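About Felleck

Felleck sets up and maintains gripper stations for firms that handle small packed goods. The workshop is in Plotham. Miloslav Skála runs installation, Zdeňka Kováčik runs servicing and Huw Jenkins keeps the spares.

A station goes in frame first. The aluminium rails are bolted down and squared, then the table is levelled to within 3 mm corner to corner. Cables are routed last and left with enough slack for full reach at both sides. Jaw pads are checked every 400 hours and replaced as a pair. After a pad change the jaws are closed 20 times with nothing between them and the zero position is read again. A drift in the reading usually means a loose bracket screw.

Service records go back to September 2014 and can be requested by serial number.

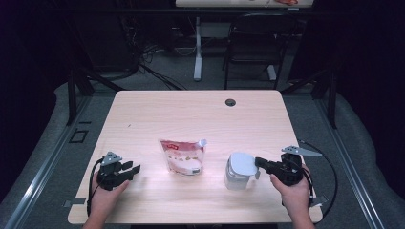
Page 3

Hand-held pairs are checked at the table with ordinary packaging, such as a spouted pouch and a lidded container. The jaws should meet the lid rim square on. Cables hang outside the table edge, clear of the work. Tape at the front corners is renewed at each service.

Service bookings: Dagmar Havlíček, Plotham office. Stations under the Buzatu contract are booked separately.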